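Week 3 handout: Defaults, or Why the Form Was Already Filled In

Course: How Small Decisions Get Made
Revised 2026-09-02. Throw away the May version, which had the reading list upside down and one reading that does not exist.

Before class, please read the Barbieri chapter (the short one) and the first half of the Naciri article. The second half of the Naciri article is a quarrel with a reviewer. It is good fun and will not be on the exam.

1. What a default is

A default is what happens to you if you do nothing. The ringtone your phone came with is a default. So is the size of drink you get when you forget to name a size, and so is the seat you took in this room on the first day and have been defending ever since.

For the purposes of this course we need something tighter. A default is an option that (a) somebody picked, (b) takes effect without any action from the person it affects, and (c) can be changed. Drop (c) and you have a rule. Drop (a) and you have weather. Students always want to argue about (a), and I always let them, up to a point. The point is ten minutes.

2. Why people keep them

There are three usual explanations, and the exam will expect you to tell them apart.

Effort. Changing the setting costs something, even if it is only a click and a password you last used under a previous government. Effort predicts that if you make the change easier, more people will make it. They do, although never as many as the person who redesigned the form had promised the person who paid for it.

Advice. People read the default as a hint. If the box is already ticked, someone who knows more than I do must have ticked it. Sometimes this is true. Barbieri calls it "borrowed judgment," a phrase she uses so often that you may as well learn it.

Ownership. Once an option is mine, giving it up feels like a loss, and losses sting more than gains please. You will have met this in week 2 with the mugs. If you missed week 2, ask someone who owns a mug.

These overlap. A real case will usually have some of each, and an answer that says "all three" and stops will get the mark it deserves.

3. The Valentini case

Valentini was a mid-sized insurer with 586 employees and a lunch plan. Under the old form, you ticked a box to join the plan. Under the new form, you ticked a box to leave it. Lunch itself did not change, and by all accounts it should have. In the first year of the new form, 398 people were enrolled, a figure the benefits office celebrated with a lunch.

Ginevra Bortolotti went back later and asked the enrolled staff whether they knew they were enrolled. A fair number did not. Several had been bringing sandwiches. They had been paying for one lunch and eating another, and a few of them were quite sharp with her, as though she had done it.

Questions to bring to class:

Is a person who doesn't know about a choice making one? If you say yes, say what they are doing when they make it. If you say no, explain why we let the same person sign a lease.

Would you feel differently if the lunch had been good? Most people do. Work out whether you are entitled to.

The benefits office said enrollment proved that staff wanted the plan. What would they have had to show to earn that sentence?

4. The deadline problem

A second kind of default is the date. If you set a due date, most of the work arrives just before it, whatever the date is. Remo Gruber gave two groups the same short task, one with 14 days to do it and one with 25. The second group did not produce better work. They produced the same work, and had longer to feel bad about it.

I mention this because every year I am asked to move the essay deadline, and every year I cite Gruber, and every year someone points out that his groups were small. They were. The deadline stays where it is.

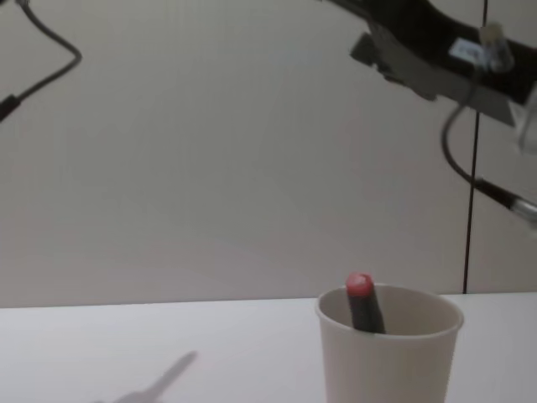
Serena D'Amico

5. Defaults in public

So far the person setting the default and the person living with it have had something like the same interests, give or take a sandwich. Now suppose they don't.

Take the town of Drarkumum, which sent out a library card form with a small donation already filled in. Anyone could cross it out. Receipts went up. So did complaints, mostly from people who had left the donation in and only noticed it at home. The library's defense was that the form was perfectly clear, and it was, in the way that the bottom of a lake is perfectly clear once you are standing on it.

Compare the Skola enrollment form, where the default was the free bus pass. The mechanism is the same and the complaints were few. You should be able to say why without using the word "nice."

A rough test, which I took from Naciri and have since bent out of shape: would the person who set the default be happy to read it aloud to the person it affects? The bus pass survives being read aloud. The donation goes a little pink. Note that the test says nothing about whether the default works. Plenty of shameful defaults work beautifully, as anyone will know who has tried to cancel a gym.

6. Refusing to set one

Some designers try to stay out of it by forcing a choice: no box is ticked, and you can't go on until you tick one. This sounds respectful, and for big questions it may be. For small ones it is exhausting. The Utis travel form forced a choice on every line, including salutation, seat, meal, second meal, and preferred language for delay announcements. People began ticking the top box all the way down. The top box was now the default, and it had been chosen by the alphabet.

Remember this one. It comes up in the exam more often than it should, mainly as I am fond of it.

7. For next time

Find one default you are living with and did not pick. Write a page on it: who set it, what it would cost you to change, and which of the explanations in section 2 best accounts for your not having done so. Laziness is permitted as a finding but needs evidence like anything else.

Please don't write on organ donation. It is an important subject and I have read that page.

Office hours are unchanged. The sign-up sheet is outside my door, and if you don't sign up I will assume you are fine.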